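Ollthorpe workshop teaches kitchen robot by remote control

A small robotics group in Ollthorpe has begun teaching a robot arm to do kitchen jobs by having people steer it through them from a desk, first in a computer model of a kitchen and later on a real arm.

The project, called Vestness, started in December in two rented rooms above a printing shop. Its aim is a plain one. The group wants an arm that can clear a sink, turn off a tap and put a pan back where it belongs, and it wants the arm to learn this from people who cook and wash up every day. None of the people doing the teaching so far has had to write any code.

The method is known as teleoperation. A person sits in front of a screen and holds a hand controller about the size of a television remote. When the hand moves, the arm on the screen moves with it, and a trigger under the finger opens and closes the gripper. Each run from start to finish is saved as one demonstration. A learning program is then given the whole set and tries to work out how to move in the same way when no hand is on the controller.

Vestness has collected 151 demonstrations since it began, all of them in the simulated kitchen. The group says it is in no hurry to reach a bigger number and would sooner have clean runs than many poor ones. Runs in which the pan is dropped, or the arm leans on the worktop, are kept in a separate folder and are not used for training at present.

Most of the teaching has been done at the sink. It was chosen because it is awkward. The arm has to come over the edge of the basin, stay clear of the tap and reach down to something that may be lying at any angle. A saucepan is harder than it sounds, as the gripper can take it by the handle or by the rim, and people do not agree on which is better.

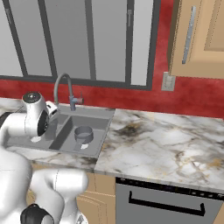

Stamatopoulos, a catering supplier that has lent the group a set of pans to measure and copy into the model, takes the view that the handle is the wrong place to start. Kitchen staff pick up a pan by the handle out of habit, the firm said, but a full pan held that way puts all the strain on the wrist, and a robot ought to be shown the safer grip from the first day. It would also like to see the work move on to stacked pans before long, as a single pan in a sink is a rare sight in any kitchen it supplies.

The group has taken the point about grip and now asks each person to do the task both ways. The two sets are labelled and stored apart, so that the program can be trained on one, on the other or on both together. Early results are mixed. Trained on the handle runs alone, the arm reaches the pan more often but tends to let it swing. Trained on the rim runs, it holds the pan steadier and is slower to find it.

Stacked pans will have to wait. The simulator copes well with a single object but becomes slow and jumpy when several are touching, and people at the controls find that it spoils their timing. A newer version of the software is being tried on one of the office machines.

Learning to steer the arm takes most people less than an afternoon. The first difficulty is depth. On a flat screen it is hard to tell whether the gripper is over the pan or behind it, and beginners often close it on thin air. The group has added a second view from the side, which can be switched on with a button, and has slowed the arm down for new starters. Some of them ask for full speed after an hour — others leave it slow and get tidier results.

The second difficulty is the arm itself. A human elbow can be tucked out of the way without thought, while the arm's joints go where the software puts them. A person who has the gripper in just the right spot may find that one of the larger joints is about to knock the worktop. The usual answer is to back out and come in again from a different side. These pauses and changes of mind are left in the recordings unless they go on for too long.

People are brought in from the town and paid by the session. Sessions are held in the late morning and again at 4 pm, and each is kept short, as holding the controller up is tiring for the shoulder. A padded armrest was added to both desks after complaints from several of the first people to try it. Left-handed people can have the controls swapped over, though the menu for doing so is hard to find and is due to be moved.

The simulated kitchen can be changed between runs. The colours of the wall and the worktop, the style of the cupboards and the position of the pan are all altered from one run to the next, so that the program does not come to rely on a single room. The person at the controls has no say in this and simply gets on with whichever kitchen comes up.

The next stage is to move to a real arm. This will be set up at a training kitchen in Kotthorpe, where the group has been given the use of a bench and a plumbed-in sink outside teaching hours. There the plan is to add a second way of teaching, in which a person takes hold of the arm and guides it by hand through the job while the motors are set to give way. The group expects hand guiding to be easier to learn but says it has its own drawbacks. The person's body tends to block the cameras, and a heavy arm is hard to move smoothly near the end of its reach.

Water will be left out at first. The simulator has none, and nothing the program has been shown so far would tell it what to do about a full basin or a slippery handle. The tap in Kotthorpe will be shut off at the wall for the opening weeks, and the pans will go in dry.

The group plans to publish its recordings once the faces and voices of those taking part have been removed from the desk videos that go with them. It is still looking for people to take part in Ollthorpe, and says that those who have never used a games controller are especially welcome.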